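Bestevex Quarry, Equipment and Fluids Group
Minutes, May 23, 2020

In the chair: Comfort Annan
Minutes: Nana Lamptey

1. Last minutes
Agreed, with one fix. The grease order went to the Osach pit, not the main yard.

2. Loader gearboxes
Great news to start on! Oil samples from all eight loaders are back and the iron readings have dropped on every one of them. Comfort thanked the night crew, who have been pulling samples at the same point in every shift since November — it shows in the numbers. Loader 12 still has a little silicon in it, so the breather gets swapped at the next service.

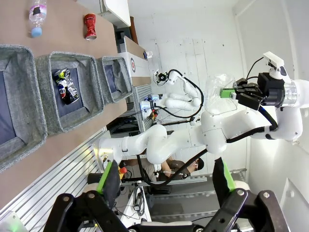
Gray felt bins and a crushed can on the tabletop.

3. Haul road
The new grade on the Acheampong side is holding up well. Drivers say they can stay in a higher gear most of the way up, and tire wear is down on the rear axles. Nana will get the water truck out earlier in the day while it stays dry. The bottom corner needs another load of crushed rock, and 41 tons has been set aside from the stockpile.

4. Crusher liners
Cemby liners have now run 786 hours in the secondary crusher and there is plenty of metal left. The group was really pleased with this. We talked over whether to run them to the full wear mark or change
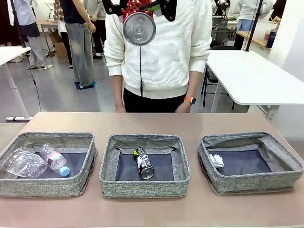
them at the planned shutdown. Agreed to go with the shutdown, as the crane is booked already and the crew will be on site. Comfort to measure the liners once more before then and post the result in the shop.

5. Scrap and waste
Scrap steel from the shop is being sorted much better than last year, and the yard looks terrific.
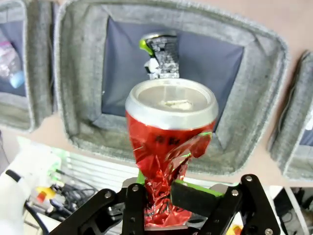

Oil filters are next. Drained filters are to go in the covered drum by the wash bay, and the old open skip will be taken away. Comfort would love to see us crush them before pickup, as the drums fill up far too fast with whole ones. A soda can squeezed down to a narrow, wrinkled waist under its round silver rim takes up a lot less room than a full one, and filters are the same idea with thicker steel. Nana to get two quotes for a shop press.

6. Any other business
Spare hose ends are low. Nana to reorder.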